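Print this page
E-mail this page

Samby Oral Care Study: Participants Wanted

Samby is looking for adults to take part in a home study on brushing habits. The study runs for 30 days and starts in January. You would brush your teeth as you normally do, keep a short diary, and come to our Rundham office twice.

We want to learn how people fit brushing into an ordinary day: when they do it, how long they take, and what makes them skip it. You do not need good teeth or good habits. People who often forget to brush in the evening are welcome.

Who can apply

You must be between 18 and 75 years old and live within 49 miles of Rundham. You need to have at least ten of your own teeth and be able to fill in a short form each day, on paper or on a phone. You can't take part if you have braces, if you have had a tooth pulled in the past month, or if you work for a company that makes or sells dental products.

Only one person per household can join. If two of you are interested, please decide between yourselves before you apply.

What you will do

At the first visit you will fill in a questionnaire and talk with a member of staff. This takes an hour. We go over the diary with you at a table and answer any questions about the products you use at home.

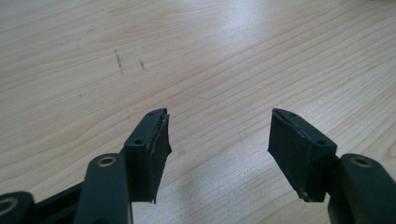
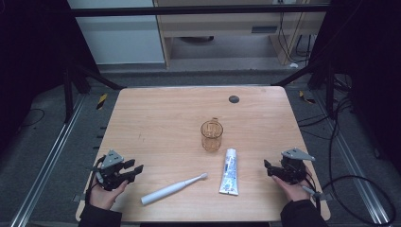
After that you go home and carry on as usual. Each night you write down the times you brushed, whether you flossed, and anything that got in the way – a late shift, a sick child, travel. Most entries take two minutes. If you miss a day, leave it blank and go on with the next one. Please don't fill in old days from memory.

The second visit is at the end of the 30 days. Bring the diary and the toothpaste you have been using, even if the tube is nearly finished. We write down the brand and give it back to you.

There is no dental exam and no treatment. We can't give advice about pain or bleeding gums. Please see your dentist for those.

Payment

You will receive $75 after the second visit, paid by check or gift card. Parking behind the Tudose Building is free during your visit. We do not pay for gas or bus fare. If you leave the study early you will be paid $30, as long as you came to the first visit.

Your information

Your diary is stored under a number, and your name is kept in a separate file. The results will be used in a report with our research partner, Skarnar. The report will not name anyone who took part.

How to apply

Call or stop by the front desk on the first floor of the Tudose Building, Suite 2000, and ask for the brushing study form. The desk is open until 5 p.m. and closed on Monday. Forms can be filled in there or mailed back to us.

We will let you know by phone if you have a place. Visits can be booked for mornings or late afternoons – please note on the form which you prefer.

Print this page
E-mail this page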